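Courses > Packing and Materials Handling > Unit 2 > Handout

Bottles, cartons and the covered bench
By Slavica Kneževič
February

Print this page | E-mail this page

1. Scope

Unit 2 covers the transfer of single plastic bottles between a bench and an open carton. Filling and labeling are treated in Unit 3. The Givbridge reading (pages 109 to 117) should be finished before the practical.

2. Bench cover

The bench is covered with a white sheet, clipped at the edges. White is specified for contrast. A sheet is kept in use until its marks interfere with reading new ones. Faint gray scuffs are acceptable. Brown or rust-colored streaks are entered on the log sheet with their position and general direction. Do not write down a cause unless a wipe test has been made; residue, rust and ordinary dirt are hard to tell apart by eye.

3. Bottle surface

A molded bottle commonly shows a parting line where the mold halves met. The line is a normal feature and is not recorded as a crack. To check, draw a fingernail across it: a parting line stands slightly proud, a crack catches. Specks and light scuffs are graded as cosmetic. Rounded ends give little flat area to hold, and contact should be made on both sides at the same height.

4. Carton position

Stand the carton to the left of the work area with the flaps up. Flaps that fall inward reduce the opening and are the usual reason a bottle is set down twice. The Ilturer carton, item 289, is used throughout the unit.

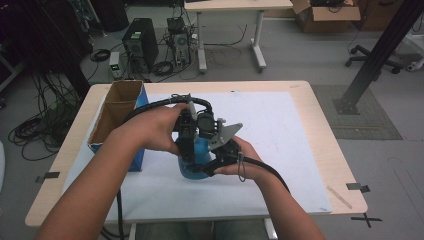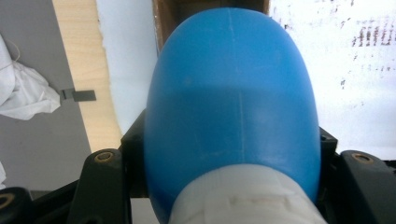
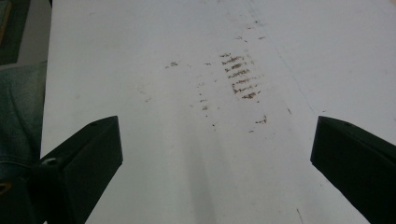
5. Log entries

Each entry gives the item, the surface grade and the state of the bench cover. Use the terms from sections 2 and 3 without abbreviation. Georgiev's grading table has 17 terms, of which this unit needs only "clear," "scuffed," "specked" and "streaked."

6. Before the next session

Read section 2 again and bring one completed log sheet. Students using the Nikisex form should copy the cover entry into the remarks column.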